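### 3.2 Household storage and labeling

The survey covered 141 households in Grivanora and the neighboring district of Mridha. Respondents were asked where clean linens were kept, who put them away, and how long it took to find a given item the next time it was needed. Interviews were held in the home, usually after 6 p.m., and each household kept a paper diary through September.

Most households stored towels and cloths in one of two ways: stacked on open shelves or placed in lidded plastic bins. Shelf users tended to fold in squares. Bin users more often folded in long strips, which they said could be stood on edge and pulled out one at a time. Strip folding took longer to learn, and several respondents had given it up within a month. Those who kept it up reported fewer repeat foldings per week (Table 4).

Labels were less common than we expected. Where bins differed in color, many people relied on color alone and wrote nothing. Others added a paper label anyway, mainly in homes where more than one language was spoken or where an older relative did the sorting. Figure 2 shows strip folding at a table with storage bins.

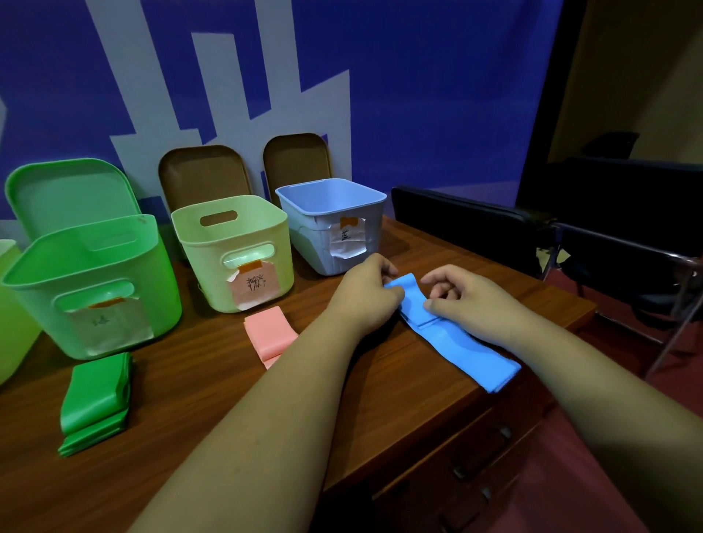 **Figure 2.** Folding a light blue cloth into a flat strip. The green bin at the back has a handwritten paper label held with orange tape.

### 3.3 Retrieval time

Retrieval time was taken from the diaries. A total of 200 entries were complete enough to use. Entries that gave only a part of the day, such as "morning," were dropped, as were those written by a visitor.

Households with labeled bins had shorter retrieval times than those with unlabeled bins, but the gap was small when only one person used the storage. It widened in homes with four or more members. Lid use worked in the other direction. In 70 of the entries the writer mentioned having to move a lid or another bin first, and these entries were slower in both districts. We did not ask about bin size, so we cannot separate the effect of the lid from that of stacking.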